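Talldale Growers' Group
Minutes of the May meeting, held in the packing shed at Ralirside, 7.30 pm

Present: Lavanya Marar (chair), Narayanan Lobo, Arnulfo Paucar, Khôi Tạ (minutes), and ten other members, so 14 in total.
Apologies: Nithin Suvarna.

1. Minutes of the last meeting
These were read and accepted. Narayanan asked to correct one word in item 4: the gate which sticks is the lower gate, not the upper one. Corrected.

2. Soil moisture probes
Arnulfo reported on the probes that were put in the bean field at Kurup. There are 56 probes, and all of them are now sending readings to the shed. In the first weeks two of them gave the same number all day and he changed the batteries. One is normal again. The other he will open and look at the contacts.
He explained that the readings at the bottom of the slope stay high for two days longer than at the top. He therefore proposes to water the lower rows less often. Members agreed to try this on the east side only, so that we can compare at harvest.

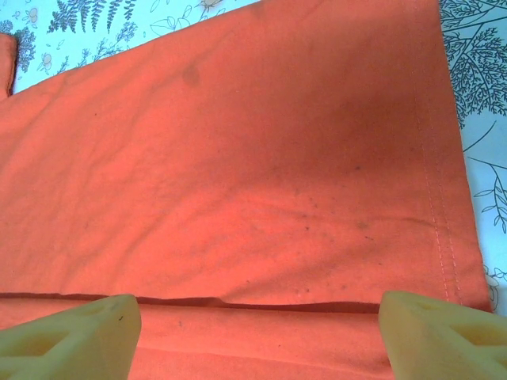

Lavanya asked who can see the readings. At present it is only Arnulfo, on his own computer. It was agreed that he will print one sheet each week and hang it beside the shed door, until we find a better way.

3. Cost of the second set
Narayanan has received a price of 1,920 for a second set of probes, for the orchard at Dunodmont. The price includes delivery but does not include the posts. Several members found this too much to spend before we know the result from the beans. Others said that the orchard loses more water than the beans and should have been first. After a long discussion it was decided to wait, and to ask the supplier if the price can be held until after harvest.

4. Pump timer
The timer on the main pump starts late in the morning. Khôi has set it again two times. Nithin sent a message that he has a spare timer of the same type and will bring it. Until then, the pump is to be started by hand at 5 am. Arnulfo and Narayanan will share this duty.
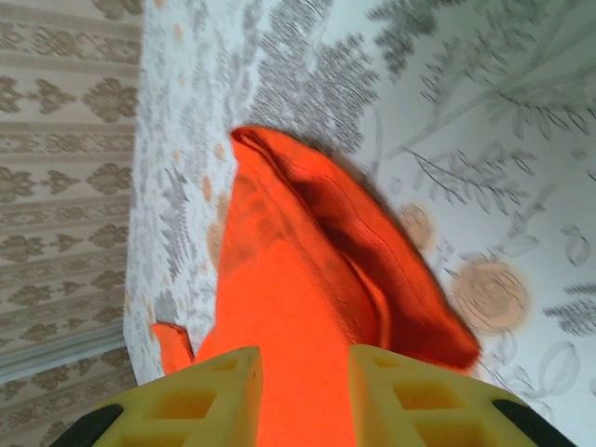
Orange cloth, gathered and folded over.

5. Other matters
The seed order closes at the end of the month. Names and quantities must be on the list in the shed, written clearly please.
The track to Kurup is soft after the rain and members are asked not to drive the heavy trailer on it.

6. Next meeting
Same place and same hour. Lavanya will bring the key.

The meeting was closed at 9.10 pm.

Minutes written by Khôi Tạ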